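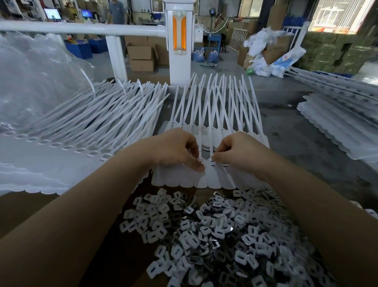
Minutes of the spring meeting of the Plistow and Tralluseck Show Society, held in March in the upper room at Plistow Hall, start 7.30 pm. The chair opened by going over the notes of the previous meeting, which were agreed with one change: the hire charge for the second marquee should have read £119. Under matters arising, the secretary reported that the honesty boxes and cash tins used on the gates last year had been closed with tape, and that two tins had come back with the tape lifted. It was agreed to use numbered seals this year. The white plastic pull-tight kind was preferred, with the flat tag at one end and the long narrow strap, as the strap will go through the hasp on the old tins. Gate stewards will write the seal number on the takings sheet before the tin leaves the gate.

1. Field and parking
The lower field at Jullby is available again on the same terms. The gateway was badly rutted after last year's rain and the farm has asked for matting. Cost to be found out before the next meeting. Exhibitors' vehicles to be off the field by 10 am. A request for overnight parking by two trade stands was turned down.

2. Classes and schedule
There will be 18 vegetable classes, one fewer than last year. The class for longest runner bean stays in after a vote, 6 in favour and 2 against. The jam classes are to be judged by taste only and labels must show the month of making. Several members felt the children's section had too many age groups and these will be cut to three. Draft schedule to go to the printer by the end of April.

3. Paiva Cup
The cup has not been returned by last year's winner. Secretary to write again. The base needs a new silver band as there is no room left for names. A quote has been asked for.

4. Tea tent
Prices to go up by 20p on hot drinks. Cakes unchanged. The urn was tested and is safe, but slow. Members asked for a second urn to be borrowed from Tralluseck chapel.

5. First aid and insurance
Cover renewed. The insurer wants a written plan for high winds. A draft was handed round and comments are wanted within a fortnight.

6. Any other business
The dog show ring will move nearer the road. A complaint about the loudspeaker was noted. There are 8 trestle tables missing from the store and members are asked to check their garages.

The meeting closed at 9.10 pm. Next meeting in May, same place.

Recent items
Show schedule: entry rules
Minutes of the winter meeting
Trade stand booking form
Plistow Hall hire charges
Directions to the Jullby field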